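Pellik Dining Notes – read me

Pellik is a set of restaurant notes from the Lunden waterfront, kept as one plain text table. Each of the 900 rows covers one dish on one visit: the kitchen, the dish name as printed, the price and a short tasting note. The last update was in June.

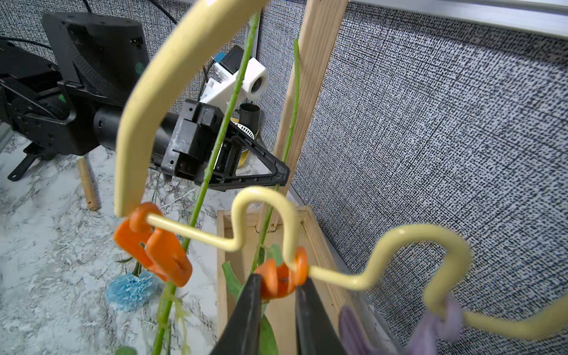 Yellow wire with orange clips.

Prices are in dollars, before tax and tip. Daily specials have an S in the price column – many were never printed on a menu. Almost 500 rows are seafood.
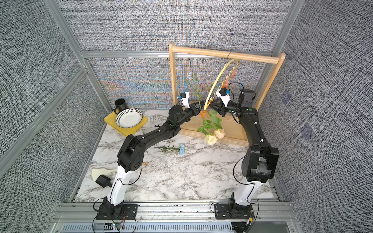 Consolacion Dela Peña wrote that the Fadero chowder is listed under both soups and starters, and asked for a single entry. Both rows stay for now, with the same dish code.

Tasting notes run to 30 words at most. Scores were dropped after version 8.

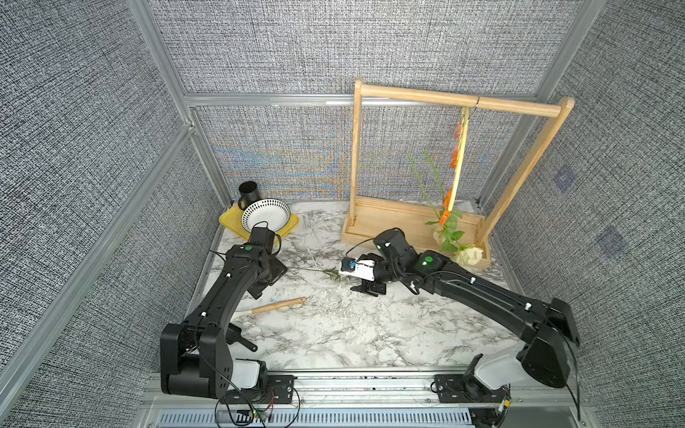
Two arms, marble-patterned surface.

Known gaps: Jeon has no brunch rows, and wine pairings are missing for most desserts.

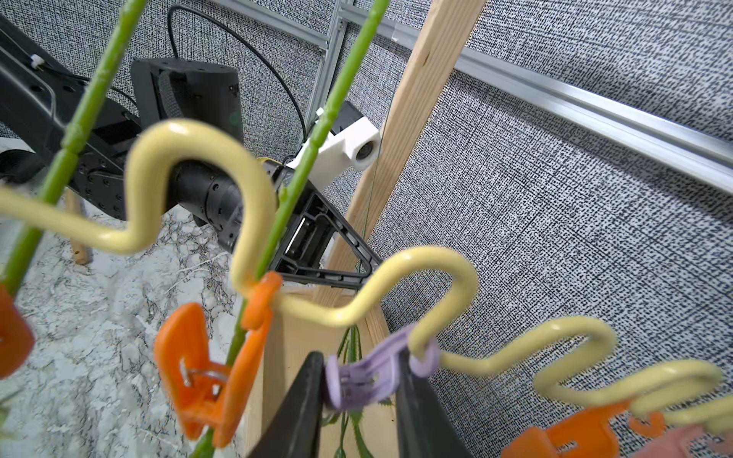 Oyster rows give the bay name only when the menu did. Send corrections to Ok-hee Cho with the row number and a copy of the menu line.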